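Hodeo background randomisation add-on: review

Version reviewed: 2, with the printed cloth pack
Supplied by: Vorkel
Reviewer: Valdis Kļaviņa

Hodeo is a training add-on for grasping policies. It swaps the background behind each object in the demonstration set for a generated texture, leaving the object mask and the arm alone. The claim in the manual is that a policy trained this way needs fewer demonstrations before it will tolerate a new table covering. I tested that claim on glassware, where the background shows through the object and masking is hardest.

Installation took an afternoon. The mask editor is slow but predictable, and it exports to the usual formats. I trained two policies from the same 200 demonstrations, one with the add-on and one without, and a third without it on 700. All three were then run on plain and patterned cloths, with wooden blocks as distractors.

On plain cloth there was nothing to choose between them. On patterned cloth the Hodeo policy matched the one trained on 700 demonstrations for opaque objects, and I would accept the maker's claim on that point. Glass was a different matter. The default masks treat a tumbler as solid, so the texture seen through the wall stays the same while everything outside it changes. The policy then learns to look for that mismatch. Setting the blend option to "transmissive" removes most of the fault – it should be the default – but adds a good deal to the rendering time.

The wrist view suffers more than the fixed view, as a rim at close range is little more than a thin line over the print. Anyone working with a wrist camera alone should budget for extra demonstrations.

Recommended for opaque parts. For glass, only with the transmissive setting on.

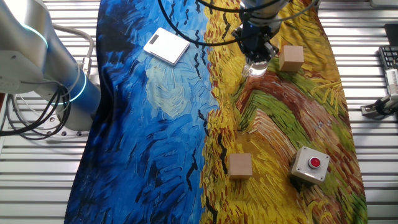
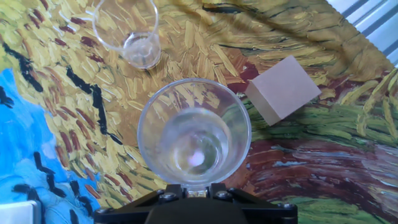
Comments

Normunds Žukauskas: Did you retrain from scratch after changing the blend option? We fine-tuned the old weights at Laur and the mismatch habit stayed in. A fresh run of 1,000 epochs cleared it, though the rendering queue was painful.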